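Choo Floor Rules, README

Last edited November 25, 2019 by Ye-seo Ha. If you are reading a printout, it is out of date. It was out of date when it left the printer.

What this is

The house rules for running Choo, our mobile arm, in the shared hall at Ulenbridge, plus the config files that enforce the ones software can enforce. The rest are enforced by Ye-seo, who is slower than software but louder. None of this replaces the safety standards your site has to follow. It covers the gap between what those say and what people do at ten to six.

Contents

rules.txt: the rules, long form
limits.yaml: speed and force caps, loaded at startup
zones.yaml: keep-out areas, drawn by hand and edited with regret
checks/: the pre-run list and the script that nags you about it
old/: the August version, kept for arguments

Rules, short form

Two people for any run above crawl speed. One watches the robot, one watches the screen. Swapping jobs is fine if you say so out loud.

The speed cap is 500 mm/s. It lives in limits.yaml and it stays there. Passing a bigger number on the command line gets you a warning, the same 500 mm/s, and a line in the log with your name on it.

Floor tape means what it says. If a job needs the robot over a line, change zones.yaml first, get it reviewed, then drive.
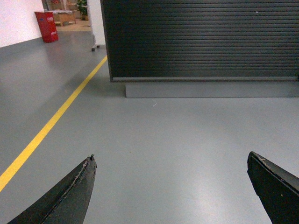 Fire equipment, doors and shutters get a clear path at all times, including while you are "just parking it for a second." Anything on wheels counts as an obstacle that may move, so do not save its position in a map and trust it tomorrow.

Look at the fingers before each run. Scuffs are cosmetic. Worn or peeling edges go in the wear log, and if a piece comes away in your hand, the run is over and so is the finger.

Pick up whatever fell on the floor. The planner ignores small things. Wheels do not.

Every session ends with the arm folded, the brake on and the log pushed. A session with no log did not happen, and you will be asked to do it again.

Known problems

The Cemosura bridge drops its heartbeat if the laptop sleeps. The robot stops, correctly, and then people blame the robot.

The pre-run script asks 8 questions and accepts "y" to all of them at once. Fix welcome.

Changes

v4: merged the Prutelgate site rules, removed the duplicate rule about coffee. The other rule about coffee stands.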